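Can a machine put the laundry away yet?

August 22, 2025

I have spent most of July reading about home robots, and I came away more hopeful than I expected. Not about dishes or beds. About drawers! 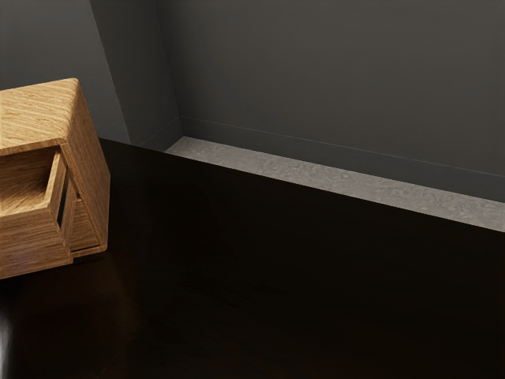 Chores start with getting into things, and for years the demos skipped that part. The simulated cabinet that the Ritar team practices on has its drawer pulled partway out, and you can see right down into the shallow tray. That is the state I want a robot to understand: neither open nor shut, and in the way of your shins.

Vikine takes the same view, and its engineers talk about handles the way bakers talk about flour.
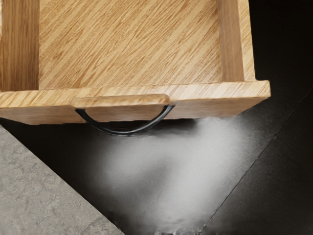
Simulated drawer with a black arc handle, seen from directly above.

A person hooks a finger through a loop like that without a thought. A machine has to find it, line up, and pull straight – then do it again 50 times with the light changed.
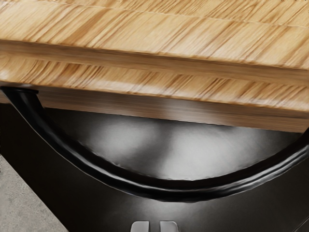 Gripper fingertips just below the curve of a black bar, in simulation.

I love this stage of the work. It is slow and fussy, and it's where the chores will be won.
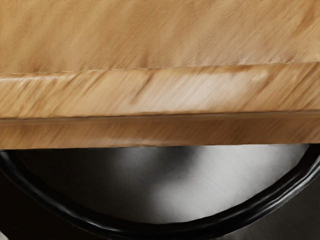 Cameras worry me more than motors do. Get close enough and wood grain fills some two-thirds of the view, with a thick dark rim curving underneath, and even I have to stop and think about what I'm looking at. Hofstetter's answer is more practice, 878 runs at last count. Mine would be a second viewpoint – but I'd happily be wrong, and I'd clear a dresser for either one tomorrow.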